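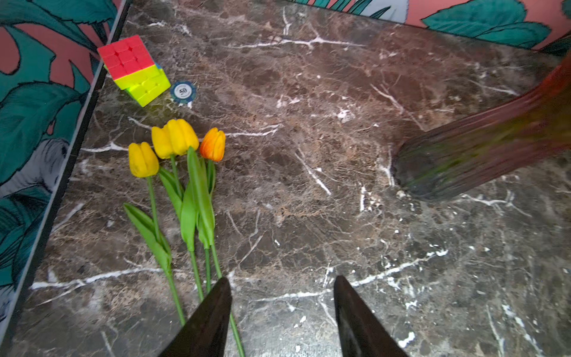

Tulips on the marble

Three yellow and one orange, laid flat on the brown marble top with their leaves still on. The Rubik's cube and the blue 50 chip live further up the table.

The flowers at Farquharson were redone in April. Farquharson is the long room behind the shop, the one with the pink wall, and we use it for card evenings, small lunches and anything else that needs a table and a bit of quiet. The old arrangements had been up for two winters and the reds had gone brown on the window side, so most of them came down and the better stems were kept for mixing in.

Most of what we use now is artificial. We did fresh for the first year and it was a lot of money for flowers that people saw on one evening and we threw out after the next. The new stems came from Povetti, who sell them singly as well as in bunches. Singles cost more per stem but you avoid ending up with a dozen of something you only wanted one of. The order was 114 stems in the end, including greenery, and there is a box of spares under the counter.

A few notes on the tulips for anyone doing the same thing at home. They arrive with the leaves pressed tight against the stem and look like leeks. Bend each leaf outwards at the base and then let the tip fall back a little. If the stem has wire in it, put one slow curve in the whole length and leave it alone after that. Several small bends look like damage. Stone is a good surface to work on because bits of fluff and trimmings show up and wipe off easily, but put a tea towel down before you cut wire on it. We have a scratch by the far end from last time.

Vitix make the cutters we use, the short ones with the red spring. Kitchen scissors won't go through the thicker stems and you will spoil the scissors trying.

By the pink wall

The wall was painted before we took the room on. People ask for the name of the pink and we don't have it. The nearest match we have found is a tester pot from Fleneo, which is slightly greyer and does well enough for touching up behind the chairs.

Yellow goes well against it. White tends to disappear in the evening when the lamps are on, and the dark reds can look heavy, so the biggest yellow heads went on this side and the mixed bunches went elsewhere. Big ruffled heads like these need very little around them. Push them low, with the petals nearly touching the smaller flowers, and turn the fullest side to whoever will be sitting down.
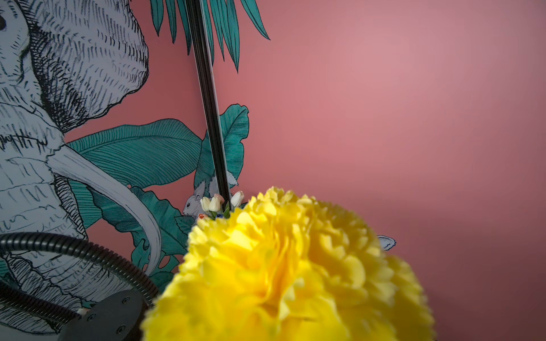

Yellow pom-pom flower with the elephant and his tusk behind.

The elephant gets more attention than the flowers, and the palm fronds and banana leaf round him are a good reason to go easy on greenery at that end. We tried a tall fern there last year and took it away again the same afternoon.

Dust is the main job with big heads. A soft make-up brush does the folds. For anything sticky, use a damp cloth and dab, and try it on the back first in case the dye moves. It takes 20 minutes to go round the whole room if you keep on top of it, and most of a morning if you don't.

Two bunches, one behind the other

The mixed bunches were made up last, from whatever was left. The nearer one has the red rosebud, a sunflower and a lot of leaf, in a black vase. Further back are the cream-white tulips, a pale pink one, a blue bud and a spray of tiny white blossom.

The felty, pale green stems divide opinion. They are soft to handle and pick up every hair in the building, but they fill a gap better than anything else we have, and they hide the place where the other stems cross. The broad leaves with the serrated edges are there for the same purpose. Put the leaves in first, then the tall flowers, then fill the middle.

A narrow-necked vase saves a lot of trouble. In a wide one the stems slide to the sides and you need foam or a ball of chicken wire at the bottom. A handful of gravel stops it tipping when somebody catches a leaf with a sleeve.

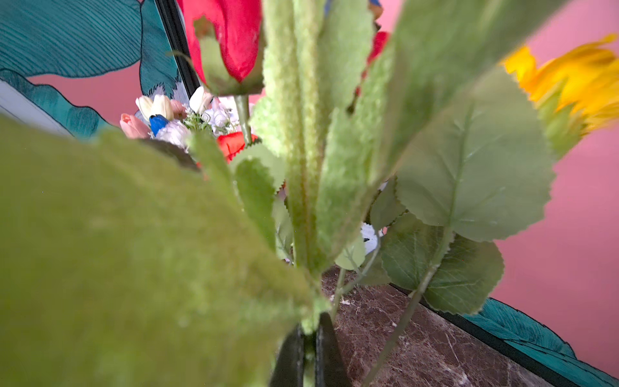
Constanza Alarcón wrote in to ask whether artificial and fresh can share a vase, as she has a garden full of mint and nothing much in flower. She had tried it with silk roses and the stems left rust in the water after a few days.

Yes, but keep the wired stems dry. Stand a small jar of water inside the vase for the mint and put the artificial ones round the outside of it. Change the water in the jar as you would normally.

The room is open for a look from 2 in the afternoon when there is no booking. Spare tulips are in the box under the counter if anyone wants one to practise on.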